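Short Fiction

Last updated 15 Jun 2023

Search stories, authors, issues Go

Acceptance Visit

The auditor from Zalier arrived at Posau at 8 and signed the visitor sheet with the date in the wrong column. She was given a badge and a chair. The demonstration was a sorting cell, built by Luo and paid for by Brascombe, and her firm insured the building. Her form had a section for moving machinery and a section for claims made in writing. The second was shorter and took longer.

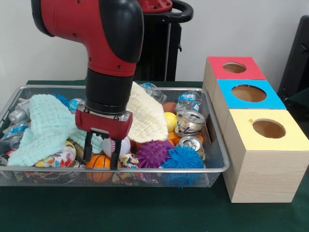 1. Moving machinery

The engineer read the sequence from a laptop. The arm would approach, close, lift, travel, release. Toys, cloth, and recyclables were to be separated, one category to a box. She asked who had assigned the colors. He said the colors were in the specification. She asked to see the specification, and he said it was in November's folder, and that November's folder was on the other server.

She wrote "not produced" and drew a line under it. The emergency stop was on the list, so she asked for it to be pressed. The engineer pressed it. The arm held its position. He reset it, and she watched the arm come back to its task with no sign of having been interrupted.
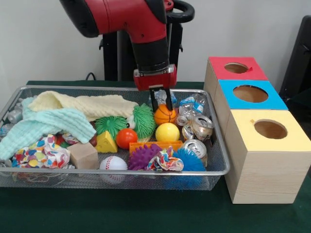 The claim in the brochure was 94 percent. She had it with her, folded to the page. Ninety-four percent of what, she wanted to know, and the engineer said of attempts. An attempt began when the fingers closed. If they descended, waited, and went up again without closing, that was classed as a reconsideration and kept in a separate file.

"How large is the separate file?"

"It isn't part of the deliverable."

2. Claims made in writing

She moved her chair to the other side of the room, where the Brascombe people were standing with paper cups. They had driven six hours. One of them had worked on a sorting line as a student and kept flexing his right hand while the arm moved. He did not seem to know he was doing it. When the arm paused over the pile his hand paused as well.

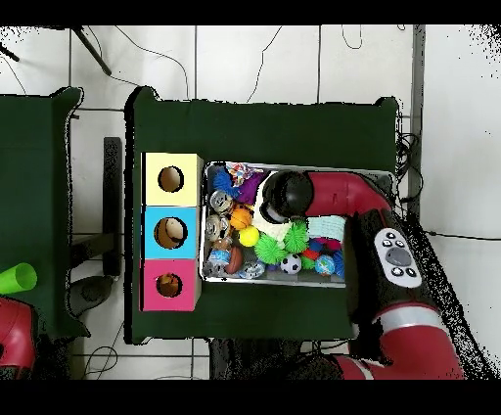 The Brascombe buyer wondered whether the separate file could be read by the customer, and if so, whether it came with the license or had to be bought. The engineer said he would have to ask. The buyer said that at the plant they had always paid for hesitation, it was in the wages, and he would like to know what the machine's cost.

The auditor wrote this down, although there was no field for it. She put it in the margin beside question 6, which concerned ventilation. Then she asked for one more cycle, from the beginning, with no commentary. The engineer took his hands off the keyboard and put them in his jacket pockets.

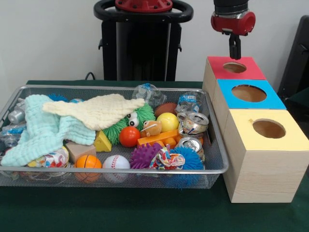

Her own work had a similar file. She had never called it that. In 3 years with the firm she had approved most of what she was sent to see, and the reports gave the date of the visit and the date of the signature and nothing in between. She looked at the closed fingers above the red box, pointing straight down, and tried to decide which list the moment belonged to. It would depend on what the arm did next. The engineer was watching it too. His lips moved slightly, as though he were counting for it.

She uncapped her pen and found the line for the signature. Under it was a box marked "Time of decision." She left the box open, and asked him what the arm would record if she told it to go home now.

"Nothing," he said. "It would just go home."

Filed under: Short Fiction / Work / Machines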